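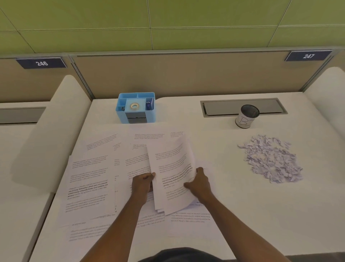 Figure 1. Leafing through the test sheets before loading.

4. Loading and checking the test sheets

The Wudosik sorting cell learns what paper feels like from a set of test sheets, and it will learn whatever you give it, coffee ring included. Do this part by hand, at a desk, before you go anywhere near the input tray. Plan on doing it after every gripper change and again each October, when the heating comes on and every sheet in the building develops opinions.

You will need:
The printed test set (200 sheets)
A clear desk surface big enough to spread them out
The red key for the cell's service door
Patience, not supplied by Altier

CAUTION: The cell must be in HOLD before you open the service door. The green light means it is ready to work. It has no view on whether you are.

4.1 Sorting by hand

1. Put the cell in HOLD and take out any sheets left in the input tray. Add them to the test set.

2. Spread the sheets over the desk, printed side up. They carry the same passage about village life again and again, with some lines in bold. You will know it by heart by lunch. The vision unit uses the bold lines to tell one layout from another, so faded bold type counts as a fault.

3. Gather a small stack and leaf through it. Pull out anything torn, stapled or stuck to its neighbor. Paper clips and tape also disqualify a sheet, however well meant.

4. Pick up the doubtful sheets one at a time, with a hand at each side, and compare the plain paragraphs with the bold ones. If you can't tell them apart at reading distance, the camera can't either.

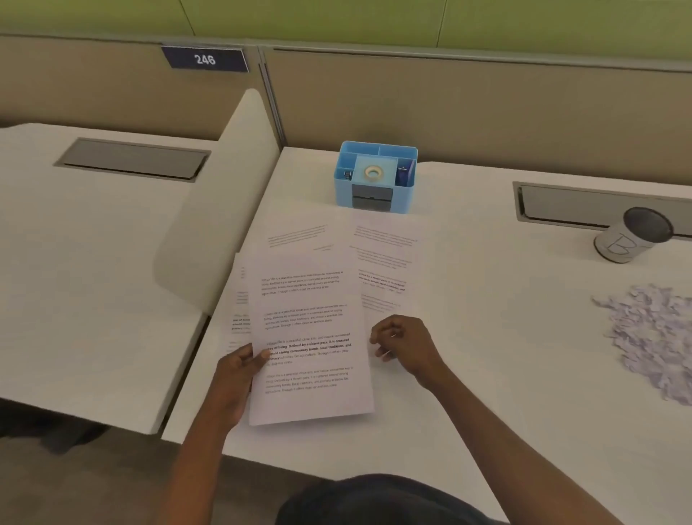
5. Square the good sheets against the desk and fan them once. Sheets that have been lying about like to cling together, and the suction cup will happily lift 2 and report one.

6. Count what you have left. The cell needs at least 175 good sheets to finish calibration. Below that it stops with error 308 and plays a little descending tune, which cannot be turned off. We asked.

NOTE: Keep scraps and shreddings well clear of the finished stack. A flake of paper in the suction line can take an afternoon to find.

4.2 Loading the tray

1. Open the service door and slide both tray guides fully outward.

2. Load the stack printed side up, with the top of the page toward the hinge. The arrow inside the tray points the other way. It belongs to the older Lerarier tray and has been waiting for a replacement sticker for some time.

3. Bring the guides in until they touch the paper — touch, not squeeze. A bowed stack reads as a full tray forever.

4. Close the door, release HOLD and choose Calibrate > Sheets > Full. Stand back from the arm. The first pass is slow and looks like hesitation. Leave it alone.

4.3 If it stops

Error 308: too few good sheets. Print more and start again at 4.1.

Double pick on every cycle: fan the stack again, then wipe the suction cup with a dry cloth. If it keeps happening, replace the cup.

Bold lines not found: check the print, then the camera window. Fingerprints on the window are the usual cause, and they are usually ours.

Anything else: write down the code before you switch off. Zlatko Krasniqi at the Whitlock service desk can do a lot with a code and very little with "it made a noise."

Section revised May 14, 2023, by Eleni Dervishi. Replaces the loose page taped inside the service door. Please remove the loose page.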